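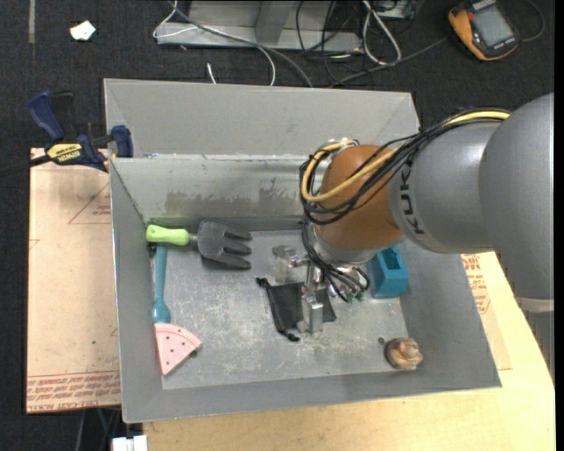
KUKA arm reaching into a grey metal bin.

Istum Model Railways, Wosier
Questions we get asked a lot

Quick answers, updated when we get a minute. If yours isn't on the list, email is best. Phone is fine but we're often at the bench and don't hear it.

Repairs

What scales do you repair?
HO only. 1:87, standard gauge and narrow gauge. No N, no O, no garden stuff. We used to take the odd OO engine but the spares took over the back room and we stopped. Please don't send them hoping we'll make an exception.

Do I need to book a repair in?
Yes. Email first with the maker, the model number if you have it, and what it's doing wrong. "Doesn't work" is no help. "Runs forwards, stalls in reverse, smells hot" is great. We'll reply with a job number. Write that on the outside of the parcel.

How long does it take?
Cleaning and servicing is usually quick. Anything with new gears can drag on as we wait for parts like everyone else. April is always bad, all the exhibition layouts come in at once. If you need it back for a show tell us the date when you book, not after.

How much?
Depends on the job. We look at it, we email a price, you say yes or no. If it's no you pay the return postage and nothing else. We don't start until you've answered, so do check your spam folder. Half the "why is it taking so long" emails are people who havent seen the quote.

How should I pack a locomotive?
Original box if you've still got it, inside a bigger box with padding on all six sides. No box? Roll it in kitchen paper, then bubble wrap, then a rigid carton. Tissue round the pantographs please. Loose buffers, steps, brake pipes etc in a little bag taped to the inside of the lid. Don't tape anything to the model itself, we've seen the lettering come off with it.

My engine squeaks. Is it broken?
Probably dry. One tiny drop of light oil on each axle end, use a pin to put it on. Don't spray anything. Run it ten minutes each way with no train behind it and listen again. Still squeaking, send it in.

It runs fine on the rolling road but stutters on the layout.
Then it's the track or the wheels. Clean both. If it always stutters in the same spot, it's the track at that spot, look for a loose joiner. If it stutters everywhere, check the pickups are touching the backs of the wheels, all of them.

Traction tyres?
We stock the common sizes. Measure the wheel with the old tyre off, in the groove. Don't measure the old tyre, they stretch. If you can't measure it send us one wheelset and we'll match it.

Do you repaint?
No. Small touch-ups after a repair, yes, if it was us that had to take the paint off.

Track

What is Rüegg track?
It's the range we sell for narrow gauge lines in 1:87. Sleepers are closer to the Alpine look than the general stuff, with a finer rail. Comes in straights, flexible lengths, and left and right hand points. No curved points yet. We keep asking.

What's the smallest curve I can use?
For the short four-wheelers and railcars, 300 mm radius is comfortable. Below that you start getting buffers locking and long coaches hanging out over the edge. Some tram models will go down to 200 mm but check with your own stock before you glue anything down. Lay a bit loose on the table and push the longest coach round by hand. Then push it backwards.

Can I join Rüegg track to other makes?
Mostly. The rail heights differ so you need the transition joiners (sold in packs of 10). File the top of the join smooth afterwards. Run your finger over it, if you can feel it, a small wheel can too.

How do I cut flexible track?
Fine razor saw or proper rail cutters. Flat side of the cutters towards the piece you're keeping. Dress the end with a file, inside edge and bottom as well as the top, or the joiner won't slide on. Bend the track first and cut after, as the inside rail always ends up long.

Glue or pins?
Either. Pins if you think you'll change your mind. Glue is quieter, specially over cork or foam. Never glue the moving bits of a point. Yes people do. Yes we can sell you another one.

How often should I feed power to the track?
More often than you think. Joiners carry current badly once they've been painted and ballasted over. We drop a pair of wires from every length of flexi, thin ones, a short drop, into a thicker pair running under the board. Bit boring to do. Much more boring to do later.

What gradient can I get away with?
Test it. Take a spare plank, lay the track on it, prop up one end and run your actual train up. Curves on the slope make it worse. So does a dirty rail. Build the transition at top and bottom gently or you'll get uncoupling there, every time.

Digital

Do you fit decoders?
Yes. If the model has a socket it's a quick job and you can do it yourself. If it hasn't, send it to us, we'll isolate the motor and hard wire one in. Old open frame motors are sometimes not worth it, and we'll say so in the quote.

Which decoders do you use?
Toteck, as default. They're small, they're quiet at slow speed, and we know our way around the settings. If you'd like another make fitted, buy it and put it in the parcel. Then if it's faulty that's between you and the shop you got it from.

What address will it have?
3, unless you tell us. Write the address you want on the booking email.

Can I have sound in a narrow gauge engine?
Sometimes. Question of room. The speaker needs a bit of sealed air behind it and there isn't much inside a small railcar. Baggage cars are handy, put the speaker in there and couple it permanently. We won't mill the weight out of a small loco for sound as then it won't pull.

I changed a setting and now nothing moves.
Reset it. The Toteck sheet tells you how, bottom of the second page. Put it on the programming track first. If you've lost the sheet email us and we'll send the file. After a reset it goes back to address 3, which catches people out.

Can I run a digital engine on my old controller?
Most will run on plain DC if that's switched on in the decoder. We leave it on unless asked. They start a bit later on the knob. Don't use them on old controllers with a pulse setting.

Orders and postage

Do you send abroad?
Yes, small parcels. Flexi track is a nuisance as the tubes are long, and the postage can come to more than the track. Ask first. Any import charges at your end are yours to pay.

Is everything on the website in stock?
Nearly. If it isn't we'll email you the same day and you can wait, swap or cancel. We don't send part orders unless you ask, it doubles the postage.

Can I return something?
Unused and in its packet, yes. Cut track, no. Decoders that have been fitted, no, unless they're faulty, and then we test them first.

Do you buy second-hand models?
Only 1:87 narrow gauge. Send a list and a few decent photos. Please not "a big box of trains from my uncle, what's it worth". We can't value from that. No callers with boxes unless arranged please, there's nowhere to put them.

Do you take payment by cheque?
Not any more.

Visiting

Can I come to the shop?
Wednesday afternoons, or by appointment. The counter is small and the door sticks, push hard. Parking is on the street, free after the baker's.

Is there a layout to look at?
Yes, the test layout along the back wall. A branch terminus, a passing loop and a goods siding that's never been finished. Bring an engine and you can run it, if there isn't a repair being tested at the time. Digital and analogue both, there's a switch, please ask before you touch it.

Are children welcome?
Of course. There's a step by the layout for smaller ones.

Can I watch a repair being done?
Not really. Space again. But if it's a small thing, say a coupling or a tyre, Johanna will often do it at the counter while you wait and she doesn't mind being asked how.

Do you run workshops?
A couple over the winter. Track laying, and first steps in wiring. Ballasting if enough people want it. Bring an apron and reading glasses if you use them. Soldering irons are here. Dates go on the news page, and places go to whoever emails first.

Who do I complain to?
Johanna Kuster, same email as everything else. Put the job number in the subject line or she'll have to go hunting for it.

Odds and ends

Do you sell ballast and scenery?
Ballast yes, three shades of grey and a brown. Trees no. Static grass no, it got into the motors.

What oil do you recommend?
Any light one sold for models that says it's safe on plastic. Less than you think. Wipe off what you can see.

Can I use a track rubber?
On plain rail, now and then, gently. Vacuum afterwards or the crumbs end up in your gearboxes. For regular cleaning a cloth with a bit of isopropyl does the job. Open a window.

Which couplings should I fit?
Whatever the rest of your stock has. If you're starting from nothing, pick one sort and stick to it, and check the height on every single vehicle. Most uncoupling problems people write to us about are one coach with its coupling sitting low.

Have you got a catalogue?
Price list only, as a download. Paper one if you send us a stamped envelope, A5 size, the small ones dont fit.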